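The Sheet Pile, and How I Made Peace With It

I own seven flat sheets and, until this September, I couldn't have told you where more than three of them were. They lived in a wad on the closet shelf, and every Sunday I'd pull one out and half the wad came with it!

So I finally tried to learn folding properly. I started with the plain white ones, thin old things I bought at Remholm when I moved into my first apartment (they've outlasted the bed, the couch and two vacuum cleaners). The trick for me was to stop wrestling the corners in mid-air. Spread the sheet out on the bed, pinch it where you want the fold to start, and pull slowly — the rest of the cloth mostly comes along.

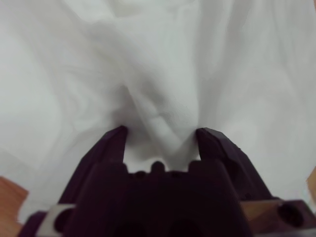 Wrinkles used to bother me a lot more. I'd smooth and smooth, and by the time I had one side flat the other had bunched up again. Now I give it a couple of passes with my forearm and fold it anyway. Four folds one way, three the other, and it fits the shallow Wotow basket I keep under the window.

My fitted sheets are another story. I've watched the videos, I've tucked the corners into each other, and I still end up with something like a dinner roll. Those go at the back of the shelf, behind the towels.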